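Kollano Kitchen Teleop

A small set of simulated household demonstrations, driven by a person with a remote controller

Version of 2025-04-07

What this is

Kollano is a set of 114 demonstrations recorded in a simulated house. In every one of them a person steers the robot live, from the first command to the last, and we store what the robot's cameras rendered along with every command that was sent. There is no scripted motion anywhere in the set. If the arm wanders, backs up and tries a different approach, that's a human being thinking with their hands, and we love that part of the data!

The set was made for people who train policies from demonstrations and want something small enough to read through end to end. You can download it, look at every single episode over a weekend, and come away knowing what is in it. We've done that ourselves more than once.

How the demonstrations were made

The operator sits at a screen with a handheld controller and moves one arm at a time. A button switches between left and right, and the trigger opens and closes the gripper on whichever arm is active. The arm that isn't active holds its last pose. The base is driven with a thumbstick.

Operators trained on a practice house called Bostance before recording anything that counts. Bostance is not part of this release. We asked for 9 practice episodes per operator, and most people wanted more, because the base takes some getting used to — it coasts a little when you let go of the stick.

Each operator gets a one-line instruction at the start and is free to carry it out however they like. We did not tell anyone which arm to use or which way to walk the robot around the room.

Views

Every episode comes with several camera streams. The grippers stay in view a lot of the time, and you'll see them at all sorts of angles to the room.
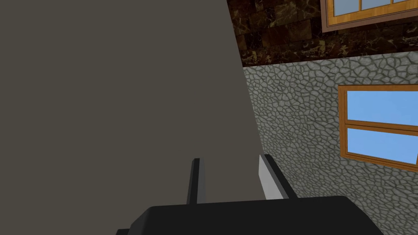
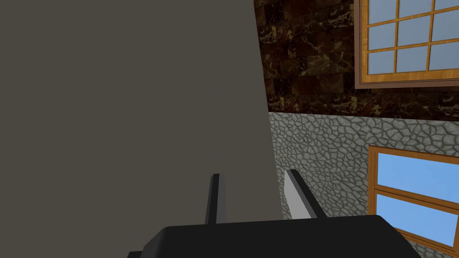
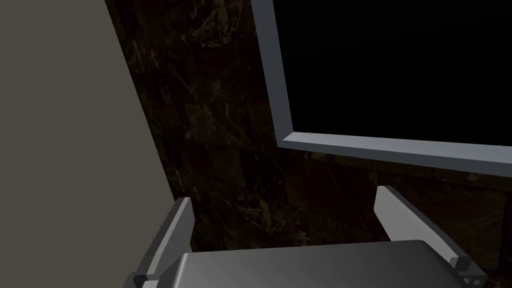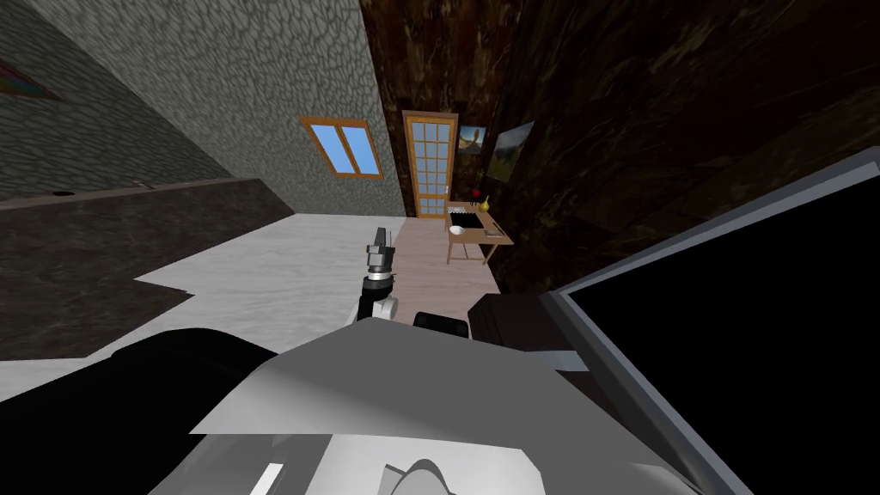

Frames from the Kollano house. In the first three the open gripper is empty; the fourth takes in more of the room, with a table by the far wall.

Please don't throw out frames like the first two when you clean the data. A big plain surface can fill a large part of the view, and a policy trained only on tidy, wide views tends to fall apart the moment it meets one. We tried it both ways with our Nikolaidis baseline and kept the close views in.

What's in each episode

instruction.txt – the one line given to the operator
video/ – one file per camera stream
actions.csv – arm, base and gripper commands, one row per step
state.csv – joint positions and gripper opening as reported by the simulator
notes.txt – anything the operator wanted to say afterward (often blank, sometimes wonderful)

Timestamps are shared across all files in an episode, so you can line up any row with any frame without guessing.

The instructions are short and plain. A typical one reads "go to the table and pick up the vase." We kept the original wording, spelling mistakes included. If you want a cleaned version, there is a second column in index.csv with our edits.

Splits

80 episodes for training, 34 held out. The held-out episodes use the same house with different starting positions for the robot. They do not test a new building, so please don't report them as if they did.

Getting started

Unpack the archive, point the Nosetti loader at the top folder and run the check script. It opens every episode, compares row counts with frame counts and prints the names of any files that are missing. Playback runs in real time by default; add the slow flag if you want to watch finger motion closely, which is a great way to spend a lunch break.

Known problems

3 episodes have a short stall in the action log where the controller lost its connection. The robot holds still through the gap and then carries on. They are flagged in index.csv as "stall" and all of them are in the training split.

Gripper opening is reported as a command and as a state, and the two disagree slightly during fast closes. Use the state if you care about contact.

Camera streams are rendered with fixed lighting. We would not expect a policy trained on this set alone to cope with a real kitchen.

A few operators leave long pauses before the first move. We left them in, but index.csv gives the first active step so you can trim.

Coming next

We hope to put out a larger batch in May, with both arms controllable at the same time. If you train anything on Kollano, even something that fails badly, please open an issue and tell us how it went — we read them all.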